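Abro hilo porque llevo semanas prometiéndolo y hoy salgo antes. Lo que ha cambiado en mi curro desde que entraron los brazos. Sin épica, que no la hay.

Contexto rápido: almacén de Ornby, sección de clasificado. Devoluciones, restos de pedido, cosas sueltas que llegan mezcladas y hay que repartir en cubetas. 11 años llevo ahí. Los 5 primeros de noche.

Antes: mesa, cubetas, manos. Cogías, mirabas la etiqueta, soltabas. 3000 piezas por turno era el objetivo del cartel. El cartel sigue puesto, por cierto. Le han pegado otro encima pero se lee por debajo.

Llegan los brazos. Los monta Toletti, el programa lo lleva otra empresa, Urel. Esto importa pq cuando algo se para, Toletti dice que es cosa de Urel y Urel dice que es cosa de Toletti. Y tú en medio con la cubeta.

La reunión donde nos lo contaron duró menos que el café. "Vais a supervisar". Vale. Supervisar qué, cómo, con qué categoría. Eso pa otro día. Todavía estamos en otro día.

Qué hago ahora: preparo la mesa, pongo las cubetas en su sitio, meto el género, doy la orden, miro. Si coge mal, paro, recoloco, apunto en la tablet el motivo. Hay 7 motivos en el desplegable y ninguno es el que necesitas casi nunca.

El más usado es "otros". Lo dije en una reunión y se rieron. Pues no era un chiste, si todo va a "otros" no aprende nadie, ni la máquina ni nosotras.

Lo bueno, que lo hay: las muñecas. Yo dormía con férula las dos manos. Ya no. Eso no me lo quita nadie y no voy a hacerme la dura diciendo que antes se vivía mejor.

Lo malo: la cabeza. Antes trabajabas y pensabas en tus cosas, la lista de la compra, la bronca con tu hermana. Ahora no puedes. Mirar cansa más que hacer. Salgo a las tres con los ojos como canicas y sin haber levantado un kilo.

Y otra: no se habla. En la mesa vieja éramos varias codo con codo y ahi se arreglaba el mundo. Ahora cada una su puesto, su pantalla, su botón de paro. La gente nueva no sabe ni cómo se llama la de al lado.

Lo de los cilindros lo explico que me lo preguntáis siempre. Una cosa redonda y de pie es fácil para una mano. Para una pinza, depende: si se ladea un poco, si está pegada a otra, si el hueco entre las dos es justo. Yo eso lo resolvía con el meñique sin enterarme. 11 años de meñique, sin cotizar.

Así que ahora parte del oficio es colocar para que el brazo pueda. Separar un dedo, enderezar, girar. Nives Morelli lo llama "ponerle la mesa al señorito". Se ha quedado el nombre, hasta en el parte lo escribió una el otro día.

Eso no sale en ningún sitio eh. En la presentación el brazo coge solo. La media hora de ponerle la mesa no cuenta como tiempo de máquina ni como tiempo nuestro. Está en el limbo.

Pedimos 3 cosas, por escrito: que se cuente la preparación en el rendimiento. Rotar de puesto a media mañana. Y que el desplegable lo rehagamos las que lo usamos. Lo tercero nos lo han dicho que sí. El miercoles nos sentamos con los de Urel.

Lo de rotar, "se estudia". Lo de la preparación, silencio. Li-hua Lo preguntó si al menos se podía medir una semana, a ver cuánto sale. Silencio también pero más largo.

Despidos: ninguno en mi sección. Dicho eso, han acabado contratos de temporada y no han entrado otros. Eso tampoco se llama despido, no se llama nada. En julio antes no cabíamos en el vestuario. Este julio sobraban taquillas.

Formación: una mañana. Nos dieron un cuadernillo de la marca Longo, que es el modelo anterior, con los botones en otro sitio. El paro de emergencia lo aprendimos mirando al técnico. Esto lo digo y se me pone mala cara todavía.

Que conste que el técnico de Toletti es majo y explica bien cuando le dejan tiempo. El problema es que viene con el reloj en la boca, como todas.

Y no, no le tengo manía al cacharro. Hay mañanas que va fino y da hasta gusto. Lo que quiero es que si el trabajo es otro, se diga que es otro y se pague como otro. Ya está, ese es el hilo entero.

El tajo, cubeta roja con los negros de pie y la blanca a la derecha: 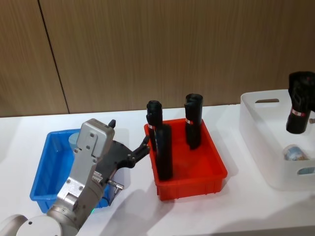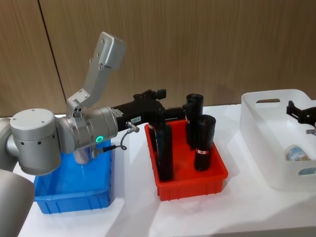 Contesta Nives Morelli: te falta lo de las pausas, tía. Antes parabas cuando se vaciaba la mesa y ahora el brazo no vacía nunca, así que paras cuando te acuerdas. Llévalo el miércoles, que si no lo llevas tú lo llevo yo.

Apuntado. Pausas. Lo llevo yo y tú te sientas al lado, que a mí sola me dicen que se estudia.

Sigo cuando haya reunión. Me piro que pierdo el bus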